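Storkidier forum > Software > Perception and pose tracking

Thread: Tracker loses the plot on woodgrain table, gripper wanders off into next week 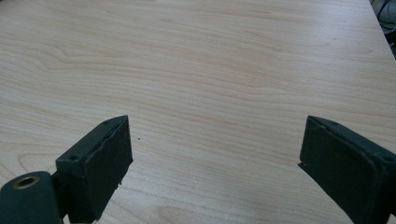 Post 1 – ullavow_dan

Hand-held gripper, camera on the tool, visual tracking through the Arroyo front end with the stock config. On our old grey bench it behaves. On this table the pose estimate is fine for a bit, then slides sideways along the grain as if it had somewhere better to be. Worst when I come in low and most of the view is tabletop. Replay of the same log gives me a slightly different slide each time, which is a nice touch.

Log is 1546 frames. Feature count looks healthy the whole way through, so the tracker is not short of things to look at. It just seems to believe the wrong ones. The reported confidence never drops below 88, even when the estimate has the gripper under the floor.

Things I've tried: more features, fewer features, swearing, reboot. Any ideas before I paint the table?

Post 2 – mothgrid

Your table is the problem. Long wavy lines all going the same way are lovely for matching to the next wavy line along. One streak looks much like its neighbour when you're only comparing a small patch. Put a tablecloth on it. Or newspaper, newspaper is great, all those corners.

Post 3 – ullavow_dan

I'd like software that works on tables. People have tables.

Post 4 – Deirdre Gilmartin

Don't paint anything yet. Have you masked the fingers? They sit in the bottom of your picture on both sides and they don't move with the world, they move with you. If the tracker picks features on them it gets a steady vote for "we are stationary" in every single image. Those screw holes on top of the fingers are exactly what a corner detector dreams about: small dark circles, decent contrast, always there. So's the brass insert down in the left corner.

Stock config has no mask. It ships with a commented-out line for one and a note saying "TODO", dated January, year not given.

Post 5 – mothgrid

Fingers would make it stick, though, and his slides. Stand by my newspaper.

Post 6 – Deirdre Gilmartin

It would stick if they were the only features. Mixed in with ambiguous grain matches you get two camps, and the outlier rejection picks whichever is bigger that time round. It samples at random, hence different answers on replay. Fix the seed and I bet the slide becomes repeatable. Still wrong, but you can at least be annoyed by the same thing twice.

Post 7 – pelham_nodes

Also there's a pale bluish patch of overhead light on the far part of the table. Reflections travel with the camera as well, only not as politely as the fingers do. Nothing good comes out of tracking one. I'd drop anything in there with low gradient.

And the only bit of view that isn't table is that dark corner at top right with the cable-looking stuff in it. If your detector spreads features by bucket, that corner is being asked to hold up its end with next to no light. Try raising the gamma before detection.

Post 8 – mothgrid

Gamma on the dark corner will give you a lot of noise and a warm feeling.

Post 9 – pelham_nodes

Worked on the Kalasdale rig.

Post 10 – mothgrid

The Kalasdale rig had a wheel encoder doing all the work and everybody was too kind to mention it.

Post 11 – ullavow_dan

Right. Fixed the seed: same slide every run, Deirdre wins her bet. Then a mask. I drew one by hand as two polygons, quite tight to the finger outlines, and it improved but still jumps now and then when the gripper closes.

Post 12 – Deirdre Gilmartin

Tight polygons are for the pose the fingers were in when you drew them. They close, the mask doesn't. Either drive the mask from the measured opening or make one stupid big shape covering the full travel. I'd start stupid. You lose some tabletop in the gap, but that's grain and it wasn't helping you much.

Leave a margin on the inside of the left finger in particular. The pad's top edge looks ragged, and frayed foam is another corner detector's delight.

Post 13 – kitelow

Should he not replace the pad?

Post 14 – Deirdre Gilmartin

Separate subforum. They're very strict over there.

Post 15 – ullavow_dan

Big stupid mask in. Jumps on closing are gone in this log. Slide is much smaller but not zero, and it's still along the grain. Raised the minimum patch distance by 6 pixels, no real change. Tried the gamma thing: got 100 extra features in the corner and they agreed with each other about nothing.

Post 16 – mothgrid

I shall be gracious about the gamma. Now try a bigger patch and a ratio test on second-best match. If the second-best is nearly as good as the best, throw the pair out. Grain will fail that all day long, and the loops near the middle of the table should survive as they're more distinctive.

Post 17 – pelham_nodes

Or use the inertial data, if there is any, for what it's for. A prior on the motion would stop it hopping one streak over in the first place.

Post 18 – ullavow_dan

There is an IMU. It's logged. I have never once looked at the timestamps.

Post 19 – Deirdre Gilmartin

Look at the timestamps.

Post 20 – ullavow_dan

I looked at the timestamps. Starting a new thread.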